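Trundwood look for a way back up the table

Wednesday, January 22, 2025

Trundwood have been in the second half of the table since September, and the winter break has given supporters plenty of time to look at it. The club that finished third last season have taken 27 points, conceded 39 goals and won only twice away from home. They sit six points above the relegation places with a game more played than two of the sides below them.

It is hard to find one reason. The summer was quiet. Two central defenders left when their contracts ran out and only one was replaced, by a loan player who was injured before the end of his second match. The right-back has filled in on the left, the captain has dropped from midfield into the back line, and the shape that worked so well last spring has been used for barely a full match since.

The opening day should have been a warning. Trundwood led Grernotance 2-0 at half-time and were comfortable enough for the home end to start singing about the cup. They lost 3-2. All three goals came from crosses to the far post, and the same thing has happened often enough since then for every opponent to have noticed. Corners have been a particular worry. The side mark zonally at the near post and man for man everywhere else, and when the first header is lost there is usually a free player behind it.

At the other end the picture is better, though not by much. Trundwood still make chances. They put 15 shots on goal in the goalless draw at Trarkuren, a match they controlled from the first whistle to the last, and came home with a single point and a booking for time-wasting that the travelling supporters are still arguing over. The forward who scored freely last year has gone long spells without a goal, and much of his work is now done with his back to the play, 40 yards out, waiting for somebody to run past him.

The change in the middle of the pitch matters more than the missed chances. With the captain in defence there is no one to take the ball off the centre-halves and turn, so it goes long, and it comes back quickly. Against the better teams in the division Trundwood have spent whole halves chasing. The legs go after an hour. Almost half of the goals they have let in have come in the last 20 minutes.

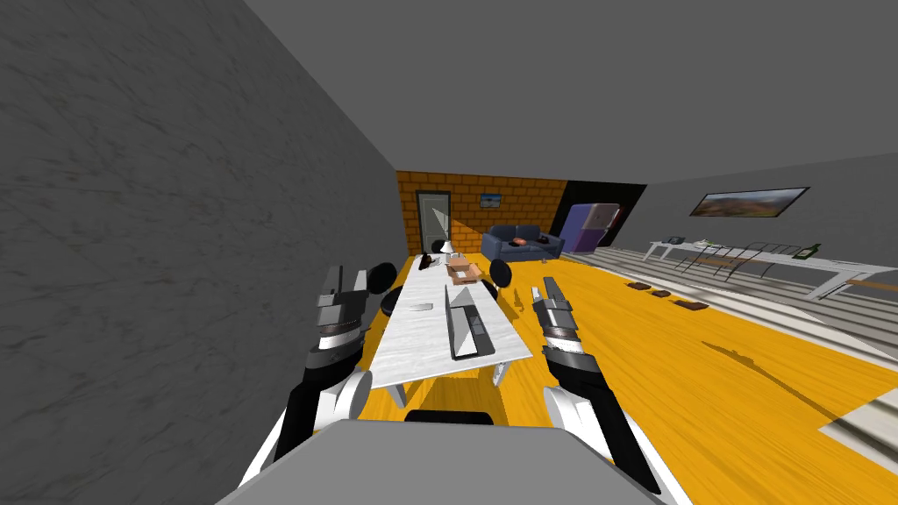
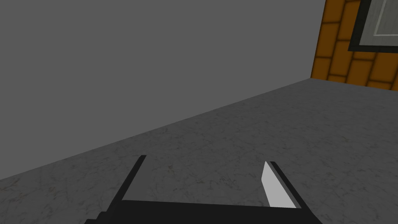
Grernotance supporters writing to this magazine take a less gloomy view of their neighbours. One says that Trundwood were the best side to visit all season for 45 minutes, and that a team able to play like that will not go down, whatever the table says in January. The same reader thinks the bench is the real trouble, with too many teenagers on it and no one to slow a match down when it needs slowing.

There is something in that. On the day of the Trarkuren game the five outfield substitutes had started nine league matches between them. The youngsters have done well enough when called on, and the left-winger who came through the under-18s has been a bright spot, direct and quick and not bothered by being kicked. But he is 18, he has played more minutes than anybody planned, and he looked tired in the last two games before the break.

The window is open until the end of the month. The club say they want a centre-half and an experienced midfielder, in that order, and that they will not pay a fee for both. A loan seems the likeliest route for the first. The second may depend on who goes out, and there has been interest from abroad in the goalkeeper, who has had a good season behind a poor defence. Selling him now would be a strange decision -- his reserve has yet to play a league match -- but the accounts published in the autumn showed a loss, and the board have not ruled it out.

The manager keeps his job for the moment. He signed a new deal in the spring, the dressing room is said to be with him, and the crowd have mostly saved their complaints for the directors. He has already changed some things. Training in the break has been shorter and sharper, with a full session each week given over to defending crosses, and he has hinted that he will go to three at the back for the rest of the season. That would let the full-backs push on and put an extra body in the box at corners. It would also mean leaving out one of the wide players, and he has not said which.

The fixtures are not unkind. Trundwood play four of their next six at home, where they have lost only three times, and the bottom two both come to visit before the end of February. Grernotance away follows in March. The allocation for that one sold out in a morning, and coaches will leave from the main stand car park at half past ten.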